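오픈소스 그래프 라이브러리 Ratent, 문서화 및 테스트 참여자 모집

작성: Rui Quintela
게시일: 2023년 12월 3일

안녕하세요. 저는 Ratent를 관리하는 Rui Quintela입니다. 한국어는 저의 모국어가 아니므로, 어색한 표현이 있으면 너그럽게 읽어 주시기 바랍니다. 틀린 곳을 알려 주시면 고치겠습니다.

Ratent는 Perl로 작성한 데이터 시각화 라이브러리입니다. 표 형식의 데이터를 받아서 축, 범례, 눈금을 계산하고, 결과를 SVG 또는 PDF 파일로 저장합니다. 그림을 그리는 부분은 Draltanov라는 별도의 모듈이 담당합니다. 지난 8월에 Draltanov의 내부 구조를 크게 바꾸었는데, 그 후로 문서와 코드가 서로 맞지 않는 곳이 많아졌습니다. 현재 테스트 파일은 665개이고, 그중 25개가 한글 글꼴이 있는 환경에서 실패합니다. 축 제목의 너비를 잘못 계산하는 것이 원인이라고 생각하지만, 저는 아직 확인하지 못했습니다.

모집 분야

1) 문서 번역: 영어로 된 사용 설명서를 한국어로 옮기는 일입니다. 한 번에 보내는 분량은 1,000단어를 넘지 않게 나누어 드립니다.

2) 테스트: 본인의 컴퓨터에서 테스트를 실행하고 결과를 보내 주시는 일입니다. 특히 CentOS, FreeBSD, 그리고 Windows의 Strawberry Perl 환경이 필요합니다.

3) 코드: Draltanov의 글자 배치 부분을 같이 고칠 분을 한 분 찾습니다. XS 코드를 읽을 수 있어야 합니다.

지원 자격

문서 번역은 Perl을 몰라도 괜찮습니다. 다만 터미널에서 git을 쓸 수 있어야 합니다. 테스트 분야는 cpanm으로 모듈을 설치해 본 경험이 있으면 충분합니다. 코드 분야는 CPAN에 모듈을 올린 적이 있는 분을 우선합니다. 학력과 나이는 보지 않습니다.

조건

모든 일은 원격으로 합니다. 번역과 테스트는 자원 참여이며, 보수가 없습니다. 참여하신 분의 이름은 원하시는 경우에만 배포판의 CONTRIBUTORS 파일에 적습니다. 코드 분야는 Rebelo에서 비용을 지원하며, 작업이 병합된 다음에 1,000유로를 한 번 지급합니다. 세금 처리는 사시는 나라의 규정에 따라 본인이 하셔야 합니다.

지원 방법

프로젝트 저장소의 이슈 게시판에 "참여 신청"이라는 제목으로 글을 써 주십시오. 글에는 희망 분야, 사용하는 운영체제와 Perl 버전, 한 주에 쓸 수 있는 시간을 적어 주십시오. 코드 분야에 지원하시는 분은 이전에 작성한 코드의 주소도 같이 적어 주십시오. 이력서는 필요하지 않습니다.

답장은 보통 며칠 안에 드립니다. 제가 포르투갈에 살고 있어서 한국의 낮 시간에는 답이 늦을 수 있습니다. 급한 질문은 Gillow 채팅방에 남기시면 다른 개발자가 먼저 대답할 수도 있습니다. 채팅방에서는 한국어와 영어를 모두 쓰셔도 됩니다.

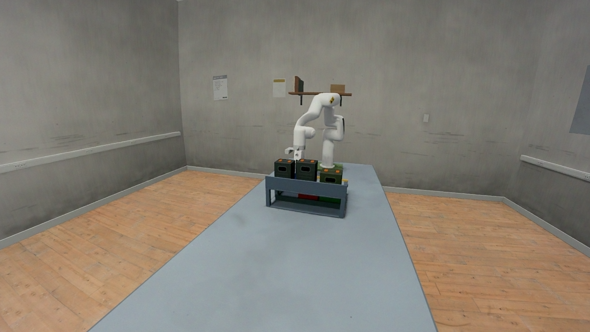

번역 분야에 신청하시는 분은 저장소의 용어집 파일도 먼저 읽어 주십시오. "backend"와 "device"를 어떻게 옮길지 아직 정하지 못했으므로, 좋은 의견이 있으면 신청 글에 같이 써 주시면 감사하겠습니다.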